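Können Roboter schon aufräumen? So testet ihr es selbst an einem Tablett

Meine Schwägerin hat mich im April gefragt, wann sie sich endlich eine Maschine kaufen kann, die abends das Kinderzimmer aufräumt. Ich habe damals irgendwas von »dauert noch« gemurmelt und mich hinterher geärgert, weil ich es gar nicht so genau wusste. Also habe ich mir einen kleinen Test zusammengebaut, den jeder nachmachen kann, der Zugang zu einem Arm mit Zweifingergreifer hat (Makerspace, Hochschule, gut sortierter Keller). Ein ganzes Kinderzimmer ist dafür viel zu viel. Ein Tablett reicht völlig!

Was ihr braucht

Ein Tablett mit hochgezogenem Rand, damit nichts wegkullert. Meins ist knallig orangerot und aus Kunststoff, und der geriffelte Boden ist super, weil runde Sachen darauf nicht so leicht ins Rollen kommen. Dazu ein paar Gegenstände, die sich möglichst unterschiedlich anfühlen: etwas Weiches, etwas Unregelmäßiges, etwas Rundes. Und einen Ort, an den die Sachen hinsollen, bei mir ist das eine alte Brotdose.

Ich hab's am Spülbecken aufgebaut. Kann man machen, aber denkt dran, dass ein Tablett, das über den Beckenrand ragt, gern kippelt. Legt was drunter.

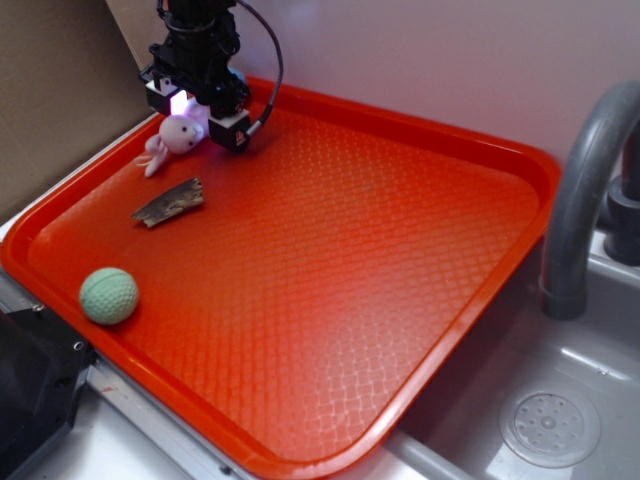 Bei der Auswahl der Gegenstände war ich anfangs viel zu brav. Ich hatte lauter Bauklötze genommen, und mit Bauklötzen sieht jeder Greifer gut aus. Þröstur Bach, mit dem ich mir in Kuklow die Werkstatt teile, hat mir die Klötze wieder weggenommen und gemeint, ich solle mal mit Plüsch und Rinde ankommen. Er hatte recht, leider. Ein Kuscheltier gibt nach, hat Arme und Beine, die überall hinhängen, und liegt jedes Mal ein bisschen anders da. Ein Stück Rinde ist flach und krumm zugleich. Und ein Ball mit Dellen wie ein Golfball ist zwar griffiger als ein glatter, aber wenn die Finger nicht mittig ansetzen, flutscht er trotzdem weg.

Schritt 1: Licht prüfen

Klingt langweilig, hat mich aber einen halben Vormittag gekostet. Glänzender Kunststoff spiegelt, und auf den hellen Flecken tut sich die Bilderkennung schwerer. Dreht das Tablett so lange, bis die Gegenstände in den ruhigeren Ecken liegen. Eine Schreibtischlampe von der Seite hat bei mir mehr gebracht als die Deckenlampe.

Schritt 2: Mit dem Weichen anfangen

Fahrt von oben an, langsam, und lasst die Finger weit genug offen. Beim Plüschtier ist der Kopf meistens die beste Stelle, der hat am meisten Füllung. Greift ihr an einem Ärmchen, baumelt der Rest beim Anheben herum und bleibt im schlimmsten Fall am Rand hängen. Die Greifkraft würde ich niedrig einstellen und erst hochdrehen, wenn das Ding wirklich rutscht.

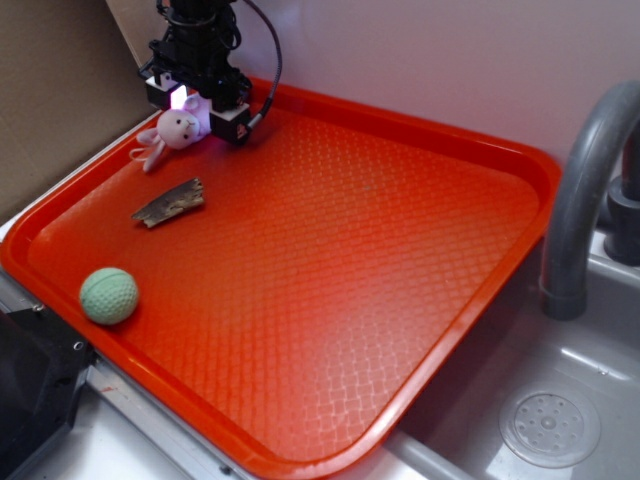

Danach kommt das Anheben, und hier lohnt sich Geduld. Erst ein kleines Stück hoch, kurz warten, schauen, ob alles hält, dann weiter. Ich habe das anfangs in einem Rutsch gemacht und durfte den Hasen ein paarmal aus dem Becken fischen.

Schritt 3: Das Flache

Bei der Rinde dreht ihr den Greifer so, dass er quer zur langen Seite zupackt. Längs wird das nichts, dafür müsste er viel weiter aufgehen. Unter der Rinde ist kaum Platz für die Finger, also lieber an einer Stelle ansetzen, wo sie sich etwas wölbt.

Schritt 4: Das Runde

Zum Schluss der Ball. Wenn er nah am Rand liegt, stößt ein Finger gern ans Tablett. Ich schubse ihn dann vorher von Hand in die Mitte – ja, das ist geschummelt, und ja, ich schreibe es jedes Mal ins Protokoll. Macht das bitte auch, sonst belügt ihr euch nur selbst.

Und, können sie's jetzt?

Jein. Ifeoma Ogundipe aus unserer Gruppe hat 100 Durchgänge mit mir ausgewertet, und mein Eindruck ist seitdem: Einen einzelnen Gegenstand holen, den die Maschine kennt, an einem Ort, den sie kennt, das geht ordentlich. Sobald man das Tablett verschiebt oder zwei Sachen aufeinanderlegt, wird es zäh. Und von einem Kinderzimmer mit Socken unterm Bett reden wir da noch gar nicht. Meine Schwägerin räumt also bis auf Weiteres selber auf. Ich hab ihr die Brotdose angeboten, die wollte sie nicht.

Wenn ihr den Test nachbaut, schreibt mir gern, welche Gegenstände euch am meisten geärgert haben. Als Nächstes probiere ich nasse Spüllappen.

Ähnliche Beiträge
Greiferfinger bekleben: Gummi, Schaumstoff oder gar nichts?
Besuch in Urnden: Eine Packstation, 2 Arme und viel Handarbeit
Wäsche falten mit Maschine, ein Zwischenstand
Kabel am Arm sauber führen
Welche Brotdose taugt als Ablage?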